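Handout 7: Setting Up and Looking After the Bowl Cell
Course: Grornlow Technical Program, Small Arm Maintenance

Read before the lab. Bring the cell log and a 2 mm hex key.

## 1. Scope

The cell has one Stestiso arm, a two-finger gripper, a controller running Vimby, and a bare tabletop. The task is bowl handling: unstacking, moving, and restacking. This handout covers homing, the gripper mount, cable routing, and the end-of-session check. Programming is in the Pirihi notes and is not repeated.

## 2. Power-up and homing

1. Check that the emergency stop is pressed in.
2. Switch on the controller. Wait for the Vimby status page to load.
3. Support the forearm link by hand. Release the stop, then enable the joints one at a time from the base outward.
4. Run `home_all`. The arm folds, pauses, and rises to the ready pose.
5. Compare the base joint reading with the value taped inside the controller door. For this cell it is 971 counts. If the reading is off by more than 7 counts, home again. If it is still off, stop and record it.

Do not correct a bad home by editing the offset. The usual cause is a slipped joint coupling, and a changed offset only hides it.

## 3. Gripper mount

The gripper hangs from a short link, so a small amount of play at the mount becomes a visible error at the fingertips. With the joints enabled and speed set to zero, hold the gripper body and twist lightly in both directions. No click should be felt. If there is one, remove power, tighten the mount screws in a cross pattern, and repeat the test.

Screws in plastic parts strip easily. Turn until the head seats, then an eighth of a turn more.

Inspect the fingers for chips along the gripping edge. A chipped finger will still close on a thick rolled rim but tends to slide on a thin glazed one. Replace fingers in pairs.

## 4. Cable routing

Most faults logged on this cell start with the cable. It needs enough slack for full wrist rotation, and the slack has to go somewhere. A loop left hanging under the gripper can drop to rim height when the arm is low, even when the fingers themselves are well clear.

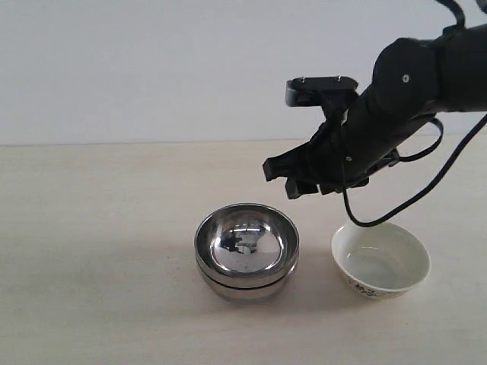
Check the slack at the lowest working pose, with the bowls in place. Jog the wrist through its full range at 7 percent speed and watch the bottom of the loop through the whole move. It must clear the tallest rim by at least 70 mm. If it does not, take up slack at the forearm clip first and at the shoulder second. Leave the connector end alone; pulling the cable tight there loads the plug.

After any change, run the wrist to both limits again. A cable that clears at one limit may be stretched at the other.

## 5. Test picks

Metal and ceramic bowls need separate grip settings. Start both at 70 percent closing speed. Lower the force for ceramic before the first pick.

Nested bowls are approached from above, with one finger inside the upper rim. If both bowls lift together, the finger has gone too deep. Raise the approach height by 1 mm and repeat.

## 6. End of session

- Park the arm and press the emergency stop.
- Wipe the fingers with a dry cloth.
- Enter the cycle count and the home reading in the log.
- Report any motor above 79 °C on the status page.

Lab task: complete sections 2 to 4 and hand in the log page, signed.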